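Favik Gripper Comparison, Countertop Set

Hello, and thank you for taking a look at our little collection! Favik grew out of a friendly disagreement between Sowmya Alva and Ilari Riihimäki over which fingers we should keep on the arm, and after a good deal of talking we decided the kindest thing was to record both and let other people look too (we still haven't quite settled it).

There are 123 episodes, made with 3 sets of fingers, and every episode has a fixed view and a wrist view saved side by side. The worktop is gray, speckled and shiny, so please expect reflections in the fixed view.
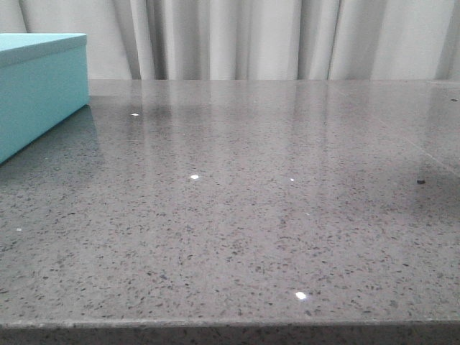 We left the exposure alone for the whole of December, even on the gloomy afternoons, and if you plan to train on the fixed view by itself you may want to shift the brightness a bit first. Nineteen episodes were stopped early by the operator. They are still in the download, marked "stopped" in the notes column, and Edeltraud Strobel would love to hear from anyone who finds a good use for them.

The wrist view is the one we lean on when comparing fingers, as it shows both tips and how far apart they are over the blue tray.

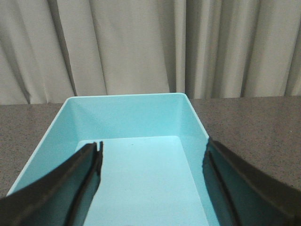 Maintained by: Destumia Manipulation Group

Please calibrate the wrist camera again if you swap fingers on your own arm. We forgot once, and Tassanee Kaewmanee very patiently redid the whole batch! Questions and corrections are welcome at any time, and Sowmya reads them all.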